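The Fleece Coat

Teemu Mustonen kept the task list on one sheet of paper, and by Sunday evening one line was left on it. 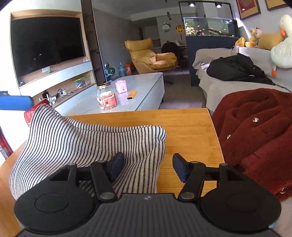
Session 4

The line read: coat, fold, 153 examples. Vollum paid by the accepted example. An accepted example began with both fingertips open and clear of the cloth and ended with both fingertips open and clear of the cloth. Whatever lay between those two states had to be continuous. A pause longer than 2 seconds was a rejection. So was a hand in view.

He did the striped piece first as a warm-up, four folds, none of them recorded. Then he started on the coat.

Fleece was harder than the striped piece. The fingertips closed on the pile and slid, and the grip felt secure in the handle before there was any cloth in it. The instructions from Vollum recommended approaching a hem at a shallow angle. Teemu had found that a steep angle worked better near the buttons and had written this in the comments field in October. The reply said that operators should use whichever approach came naturally. The learning system, called Iter, would sort it out.

He folded the left sleeve in, then the right, then brought the hem to the collar. He opened the fingers and backed away. Then he shook the coat out and put it down differently, as the protocol required, and did it again.

At example 60 the upload client showed a yellow flag. He opened it.

Reviewer: Ruotsalainen. Example 41. Hesitation at second button, 1.6 seconds. Accepted. Query: was the hesitation intended?

He had never received a query on an accepted example. He played the clip. The fingers came down toward the button, stopped a short distance above it, and stayed there. Then they moved to the sleeve. He remembered nothing about it.

He typed: No. Can discard.

The reply took almost a minute.

Ruotsalainen: Prefer to keep. Iter now does this.

A second clip was attached, from the test cell at Cilier. Two fingertips on a fixed arm came down over a gray coat on a steel bench. At the second button they stopped. Teemu watched the counter in the corner of the clip. They stayed for 1.6 seconds and moved to the sleeve.

He checked the dates. The Cilier clip had been made on the previous Thursday. Example 41 was less than an hour old.

He went back through his earlier sessions, close to 400 clips of shirts, towels and bags, and looked only at the buttons. The stop was in all of them. In the first week it was hardly a stop at all, a softening of the approach — something a reviewer would have taken for care. It got longer each week.

He typed: It got that from me.

Ruotsalainen: Yes. What is it for?

Teemu put the coat down flat and picked up the gripper. He lowered the fingers toward the second button, slowly, and paid attention to his hand.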